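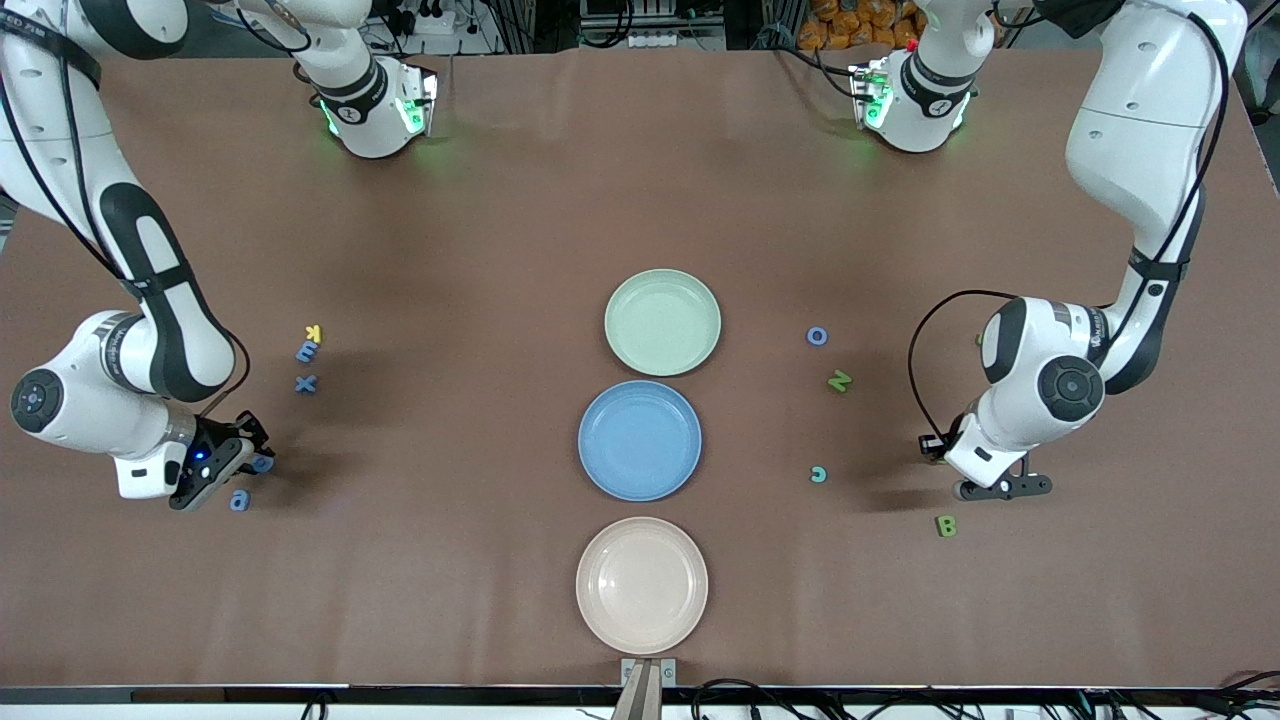 Kit assembly at the Jaltex plant in Bratu was done entirely by hand until last spring, when the company put a two-arm cell at the head of one of its three packing lines. The line makes up Velel, a set of early-reading materials sold to preschools. The lead hand on that line has worked at Jaltex for eleven years, the first six of them as a packer. She agreed to talk about the cell on the condition that her name be left out, and we met in the break room at 2 p.m., between shifts. Her main subject was sorting. Foam letters lie on a brown mat on both sides of three round plates – mint green, powder blue and beige, set almost edge to edge – and an arm comes in from each side. "The letters go to a plate, the plate goes to a tray, and the tray goes down to people," she said. "That first step used to be four of us on stools."

Jaltex employs 140 people at the site. Nine work on the Velel line on a given shift, against 11 before the cell. The two positions were moved to inbound goods. Nobody was let go, she said, but she did not want that reported as if it settled the matter. One of the two packers asked to come back after a month and was told there was no opening. Inbound pays the same rate and starts an hour earlier, which is a problem for anyone with a child to drop off.

The integration was done by Zurus, which also wrote the operator software. Training lasted three days. She described the first as a safety briefing, the second as screens, and the third as "standing around while the engineers fixed something."

I asked what she does now that she did not do before.

"Clear faults. Log faults. Load the mat. Check the plates after the arms are done with them. Before, I'd look over at a person and know if the batch was going to be late. Now I read a number."

The number is the first-pass rate, meaning the share of trays that leave the cell with the right letters and need no correction. Jaltex set the target at 96 percent. In March the cell completed 2879 trays and met the target in three weeks out of four. The week it missed was the week a new lot of foam arrived. The letters in that lot were cut slightly thinner, and the grippers closed on them at the old setting. Some were dropped, and some were picked up two at a time when they lay on top of one another.

"A packer feels that right away," she said. "You'd have somebody say, hey, these are thin, and you'd go on working. The cell doesn't say that. It just gets worse, and you find out at the check."

The fix was a change to one value in the grip settings. She knew which value. She was not permitted to change it, and the request went to Zurus through the plant engineer. It took two days. For those two days the trays were sorted by hand at a folding table next to the cell, by the people who used to do it. Since then lead hands have had access to grip settings within a limited range. She regards this as the most useful change made to the system so far, and noted that it was made in the permissions file and cost nothing.

Letters that lie flat and apart from one another are routine. The difficult cases are the ones a person would not notice. A lowercase letter may come to rest against a fingertip and stay there. A letter may slide behind the lower part of an arm, where the overhead view does not reach it. Rotation is handled well, apart from pairs that look alike when turned over, and for those the system asks for a person to confirm. In the first weeks it asked so often that the operators began to confirm without looking. That was raised at a shift meeting, and the threshold was changed.

"You can't ask somebody the same thing a hundred times an hour and expect a real answer," she said.

She was more positive about the physical side. Sorting small foam parts is light work, but it is done with the head down and the hands in front of the body, and the stools were never the right height for everyone. Two packers on her line had wrist complaints on file. Neither has reported any since moving to boxing and sealing, although she pointed out that both would have rotated off sorting anyway under the old schedule.

The rotation itself is gone. Packers used to change stations every two hours, and sorting was one of the stops. It was dull and nobody competed for it, but it was the only station where people sat facing each other. Boxing and sealing are done standing, in a row, next to a compressor. "People talked at the sorting table. That's where you learned whose mother was sick, who was looking at another job. I got half my information there." She now walks the line twice per shift for the same purpose. She said it works less well.

On output she was careful. A full Velel order is 1000 kits. By hand, with four sorters, the line needed a shift and a half to get through the sorting. The cell takes longer on the same quantity. It makes up the difference by running through lunch and through the gap between shifts, when trays collect on a rack for the next crew. Management describes this as a gain in capacity, and she did not dispute it. Her objection concerned the rack. It holds more trays than the people below it can box in the first hour, so every afternoon crew starts out behind, and the display above the line shows red until close to 4 p.m.

"They're not behind. They walked in and it was already full. But the sign's red, and the new ones think it's about them." She has asked for the display to start from zero at the shift change. The request is open.

Her hours have not changed. Her pay went up by one grade, for the fault clearing. The packers' pay did not go up, and she thinks it should, given that each of them now has to know the stop procedure and the restart sequence and has signed a sheet to that effect. She has put that in writing as well.

A second cell is planned for the number-tile line. She has been asked to write the loading instructions for it and has started on them. The draft she showed me ran to two pages and was mostly concerned with how to lay parts on the mat: spread them out, keep them off the creases, keep them clear of the arm bases. A separate section, headed "Who to tell," was still blank. She said she was waiting to hear from the plant engineer whether the operators on that line would get the grip settings from the first day or would have to ask for them.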